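Pratcombe Supper Club
Minutes of the summer planning meeting
Saturday, July 23, 2022

Taken down by me, again, at Ernő's kitchen table with a plate of cold chicken on my knee, so forgive the grease spots on the paper copy. We got going a bit after ten, once the coffee was made. Ernő Lakatos ran the meeting. Barta members came over for the first half and left when we got to the money.

Last time's minutes
Read out and approved with one fix. I had written that the May potluck ran out of potato salad. It was the coleslaw. The potato salad came home with me, and we ate it until Tuesday.

The August cookout menu
This took most of the morning! We're agreed on chicken thighs as the main thing, bone in, skin on. Breasts were proposed and voted down (I voted for them, for the record, but I can live with it). Ernő wants paprika, garlic, lemon and a spoonful of sour cream in the marinade, overnight. The Barta folks do theirs with yogurt and think sour cream burns. We went back and forth on that for a good while and then settled on doing both, in separate tubs, clearly labeled, and letting people pick.

Sides so far: corn on the cob, cucumber salad with dill, baked beans, and a big tray of roasted peppers that can be done the day before and served at room temperature. I said I'd do the cucumbers. They have to be salted and squeezed first or the dressing goes to water, so I'll need the large colander back from whoever has it. Please look in your cupboards.

For people who don't eat meat there will be halloumi and zucchini skewers, cooked on their own grill. Last year they went on at the end next to the sausages, and there were complaints, fair ones.

Grills and charcoal
We have 2 charcoal grills that work and one with a leg missing. Ernő thinks he can fix the leg. I've heard this before, but he did have the bolts out on the table this time — so I've written it down as an action. Warnov will lend us their long griddle if we pick it up the night before and bring it back scrubbed. Motion to say yes, carried, everybody's hand up.

Charcoal goes on the list at 4 large bags. We'll light the first grill an hour and a half before we want to eat, and no more lighter fluid, please, the chimney starter is perfectly good and the food tastes better for it.

Dessert
Peach cobbler won over brownies. The vote was closer than I expected, and I think the brownie people may just bring brownies anyway, which is fine by me. The cobbler gets a biscuit topping with cornmeal in it. Ice cream comes in a cooler and stays shut in there until the cobbler is on the plates.

Money
We started the year with $2,968 in the account. The cookout budget was set at $283, not counting the griddle, which is free. Ernő asked if we could squeeze in a second cooler. I said let's price one first, and he's going to do that. Tickets stay the same price as last summer and kids eat free.

Recipe booklet
Clelix Print sent back the proofs and they look lovely, apart from my rhubarb cake, which has lost its baking powder. I've marked it. Anybody with a recipe in there should read their own page slowly, quantities especially, and get corrections to me by the end of the month. We still need a cold soup and something to do with green tomatoes. Ernő offered his sour cherry soup, and we said yes before he'd finished the sentence.

There was a short talk about cups versus grams. I like cups, and half the club likes grams. We'll print both, and I'm the lucky one doing the conversions.

Any other business
The spice swap is back on for the fall. Bring small jars with the date you opened them, as old cumin is no present to anyone. Also, the knife sharpening morning went well and we'd like to do another before Thanksgiving.

Who's doing what
Ernő: grill leg, cooler prices, sour cream marinade, cherry soup recipe.
Barta members: yogurt marinade, baked beans.
Me: cucumbers, booklet corrections, picking up the griddle from Warnov (I'll need a second pair of arms for that).
Everyone: find the colander.

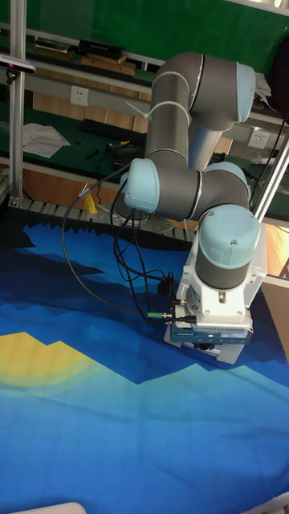 Next meeting
At my place, the week before the cookout, after supper. I'll make a test cobbler, so come with some room left.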